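The Little Knife and the Big Cutting Board

Loretta Kapoor collects toy kitchens the way other people collect cookbooks, and in August she talked me into spending a whole afternoon with her talking about play food. I brought coffee. She brought opinions (so many opinions!), and by the time we'd finished I had rearranged half of my daughter's play corner in my head.
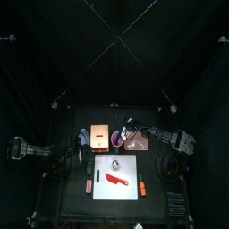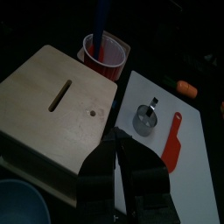
What should go in a first play kitchen?

A cutting board, a toy knife, a cup and a few pieces of food that look like something your kid eats at home. That's Loretta's answer, and after ten years of tripping over plastic pizza I'm ready to sign it. Everything else can come later, or never.

I went into this thinking more was better. When my oldest was three I bought a 100-piece food set from a catalog, and I can tell you exactly what happened to it. The waffles went under the couch. The fish lived in the bathtub for a year. The six tiny eggs were declared babies and put to bed in a shoebox, where they stayed until we moved. I don't think a single meal was ever cooked with any of it.

Loretta laughed pretty hard at that, and then she told me to dump whatever was left on the floor and see what my youngest reached for. So I did, that same night. She picked the carrot. She always picks the carrot! She "peeled" it with a spoon, chopped it for a good long while, and served it to me with a side of sock.

A carrot is a great toy, if you think about it. Kids know what it is from across the room, it has a handle built in (the leafy end), and it can be soup or salad or a snack for a horse. Eggs do well too. Loretta likes the speckled kind, which she says get treated more gently than plain white ones, and I have no idea if that's true but my daughter does carry hers around in both hands.

Then there's the board. I'd never given it a thought, and Loretta gave it twenty minutes. She's all for a real one from the kitchen section, with a slot you can hook your fingers through, because kids love carrying the food to the table on it like a waiter. Toy boards tend to be the size of a cracker. You put one potato down and you're out of room, and then the chopping moves over to the rug.

Her friend Arif Simanjuntak runs a small toy repair shop called Fledero, down the alley behind the old post office, and he joined us for the last hour. Arif sees what breaks. Velcro vegetables come in bald, he told us, and the hinges on oven doors go first on pretty much every play stove he's handled. Cups almost never come in at all. They get dropped, stepped on, filled with beads or pencils or pretend juice, and they just keep going. He has one from his own childhood that holds his screwdrivers now.

I asked him about wood versus plastic, expecting a speech, and he shrugged. Wood gets scuffed and he likes it scuffed. Plastic rinses off in the sink. He'd mix them, and so would I, especially if you've got a kid who makes real mud pies and brings them indoors.

One thing all three of us agreed on was the sponge. Put a sponge in the play kitchen! Mine costs next to nothing, it's pink, and my daughter wipes down every surface she can reach, including the dog. Cleaning up is half the game at that age, and I plan to enjoy it for as long as it lasts.

I did the big sort the next morning before anyone was up. The food that stayed fits in one shoebox, and the rest went to my sister, who has twins and a much bigger couch.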